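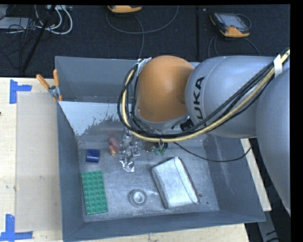 Embla Tveit wrote in to tell me that Londwood started out as a trio, and that any article about them ought to say so before anything else. Fair enough, Embla! So: Londwood was a trio, for one winter, and then Sang-wook Wi joined on keyboards and they've been a four-piece pop group ever since. I've fixed the first paragraph of this entry and moved the old one down to the notes.

Origins and name

The other three members are Tuva Brekke (vocals), Kjell Dahlgren (guitar) and Edmund Szewczyk (drums, and most of the talking in interviews). They met at a summer songwriting camp in Kvam and kept swapping demos after everybody went home. The name is a mash-up of two street names, or so Edmund says. Tuva has told it differently at least twice, and I've given up trying to pick a winner.

Recordings

Their first EP, Adwood, came out in February on their own label, Zident. It has five songs, and I still think "Paper Harbor" is the best thing they've done (I know, I know, most fans go for "Second Coat"). The CD pressing was 1,032 copies, all numbered by hand. Mine is number 40, and yes, I've mentioned this in other entries.

The full album, Slow Elevator, followed the next fall. It runs 31 minutes, which some reviewers grumbled over, but I like a record I can finish on the bus. Sang-wook wrote four of the tracks and sings lead on one, "Kitchen Radio," where you can hear him laugh right before the last chorus.

Live shows and online presence

With touring on hold, the group moved to livestreams from Kjell's living room. The one on Monday, January 18, 2021, peaked at 3,247 viewers, their biggest so far, and they played "Second Coat" twice after the sound dropped out the first time. Tuva runs the group's social accounts and posts a lot of selfies with her cat, plus the odd lyric sheet with half the words blacked out, which sends the fan forums into a frenzy for days.

Fans

Fans call themselves Woodies. The band was lukewarm on that at first, but Edmund started using it on stream and now it's on the T-shirts.

Notes

An earlier version of this entry gave Kjell as the bass player. He does play bass on "Paper Harbor," but only there. If you have the running order for the Kvam reunion show, please send it over, as I'm missing the encore.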